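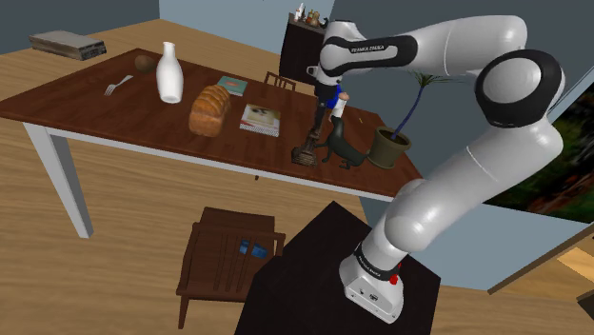
I finished the curtains for the back bedroom in March, after putting them off for most of the winter. The sewing was easy enough. Cutting out was the hard part, as each piece was 280 cm long and our kitchen table is a small round one. A long wooden table like the one at the top of the post would have suited me very well. I used the hall floor instead and my knees paid for it.

The fabric is a grey-green cotton from Mujić, the shop on the corner in Prullside. It is sold at 110 cm wide, so I had to join two widths for each curtain. Ghazala Shaikh, who taught me to sew, told me to put any half width on the outer edge. I didn't need one in the end but I wrote it down for the landing window.

Lining took longer than I expected. I cut it a bit shorter than the main fabric, pinned it, and found it had crept sideways by the time I got to the bottom. I unpicked one side and did it again the next evening.

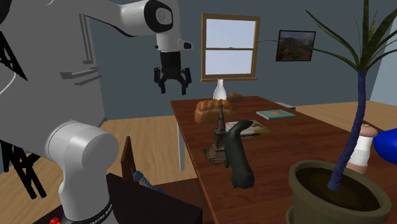
The hems are done by hand. Shagufta thinks machine hems are fine for a bedroom, and she may be right, but I like how a hand stitch hangs. I left them pinned up for a few days before sewing, as cotton tends to drop. One side did drop – almost 2 cm – so I was glad I had waited.

I've got a bit of fabric left over, enough for a cushion cover or two. The landing is next. That window is an odd shape and I still haven't decided between a blind and a short curtain, so I'll measure it again before I buy anything.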